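February, 5 pm. Linen day. The Skarnevent bag had sat packed since the coast, so everything came out for sorting at the round table by the glass door. Pink button-up first. The placket holds its line, the body does not, and the collar will need the iron on a lower setting than last time.

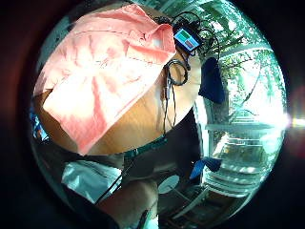 T. Drorkari, household textiles diary

Folding board left in the cupboard. For one shirt the tabletop is sufficient, provided the cables stay toward the far side. Target is a folded width that suits the Roka shelf, which takes 51 cm and no more. Steam at 1,500 watts trips the kitchen circuit if the kettle is on, so pressing waits until after tea.

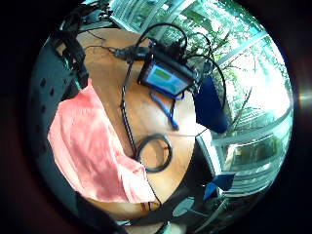
Pink cloth, dark grey chair back, daylight.

Remaining: 5 pieces for the Zamora drawer, one loose button to re-stitch, colour unmatched. Thread is the 900 m spool. Will check the hem allowance before cutting anything.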